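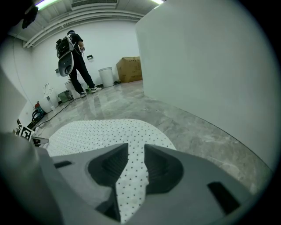 The back room at the Monetti Building in Deltcombe, with the partition on the right and a bin and a cardboard box along the far wall.

Deltcombe's Monetti Building has reopened its ground-floor back room after a 14-week refit, and the people who rent desks upstairs have wasted no time in finding something to argue about. It is the trash.

The room, which spent most of its life as a place to keep chairs nobody had asked for, now has a glossy gray floor in a marble pattern, white walls and a tall white partition. It can be booked by any tenant. It was intended, according to the notice in the elevator, as "a calm, clear, flexible space." The first complaint about the placement of a cardboard box arrived before lunch on opening day.

Lok-yiu Tsai, who manages the building, has been in the job for three years and says she saw it coming.

"You put down a floor like that and suddenly people have standards," she said. "The old carpet had a burn mark the shape of Florida and I never got one email. Now somebody leaves a box against the wall and I hear from people on the fourth floor. They don't even use the room."

The floor is the reason for most of the fuss, and for most of the bill. It was supplied by Prornanari, a flooring company two towns over, and chosen from a rack of samples after a vote in which 28 tenants took part. The marble pattern beat a pale oak look and something called Oatmeal. Supporters said it would make the room feel bigger. Opponents said it would make the room feel like the lobby of a bank, and a few of them have been heard saying it again, a little louder, while walking across it.

Everyone agrees that it shines. The overhead lights show up in it clearly enough that one tenant asked whether the lights could be turned down. They can't, or at least they couldn't when we went to press. A dimmer was in the original plan and came out of it in December, along with a coat rack and a second door.

The partition has had a quieter reception. It closes off a stretch of the room for storage, which means the chairs are still in the building and are simply harder to see. Ms. Tsai describes it as the best money spent on the whole job. It is white and smooth, and a small laminated sign asks people not to tape things to it. The sign is taped to the other side.

That leaves the back wall, where the trouble started. Under the new house rules, anything that lives in the room is supposed to stay along that wall, leaving the middle of the floor open. In practice this has turned the wall into a sort of parking lot. A white cylindrical trash bin has the prime spot, near the center. Tenants have strong views on whether that is the right place for it. One group would like it moved next to the partition, where it would draw less attention. Another points out that a trash bin is the one object in a room that ought to be easy to find.

Then there is the box. It is brown, it is cardboard, and it has no known owner. Messages on the tenants' board have suggested that it holds leftover flooring, holiday lights, or the coat rack. Ms. Tsai has declined to open it, on the grounds that whatever is inside would then become her responsibility.

"It's leaning on a wall, it's out of the way, it's doing fine," she said. "I've had tenants who gave me more trouble."

The cleaning is handled by Ho, a family business that also looks after the dentist's office across the street. The company's crew comes in at 6 a.m. and has its own opinion of glossy floors, which is that they are lovely and should be installed in other people's buildings. Every shoe leaves something behind, and dust that would have vanished into the old carpet now sits on top and waits to be admired. The crew has asked for a mat at the door. A mat is being considered. There will presumably be a vote.

For all that, the room is getting used. A stretching class has taken the early slot, and a tenant who restores clocks has asked about a sale in there. The upstairs architects have started holding meetings standing up, which they say is good for them and which also gets around the matter of unlocking the storage for chairs. Bookings have been steady enough that the sign-up sheet has moved from the elevator to a clipboard by the front desk, where it can be policed.

The rules on the clipboard are brief. Leave the middle of the floor clear when you go. Take your own trash if the bin is full. Small items found on the floor go to the desk, where they are kept in a bowl that currently contains an earring, some keys and a very nice pen. No dragging of furniture, a line that has been underlined in two different inks. Users are also asked to leave the small panel on the back wall alone, whatever they may think it does.

A note added at the bottom in pencil asks, "Whose box is it?" Under that, in different handwriting, somebody has written, "Whose pencil is it?"

Ms. Tsai plans to let the arrangement run for another month before making any changes. She has ruled out a formal seating plan for the trash. She has not ruled out a second vote on the bin, though she would like it known that the last one took longer than the floor did to lay, and that the man who laid the floor brought doughnuts.

The back room is open to Monetti Building tenants during regular building hours, and to outside groups in the evening if a tenant signs for them. Bookings are made at the front desk. Anyone missing a brown cardboard box can ask there too -- they'll be asked to describe what's in it.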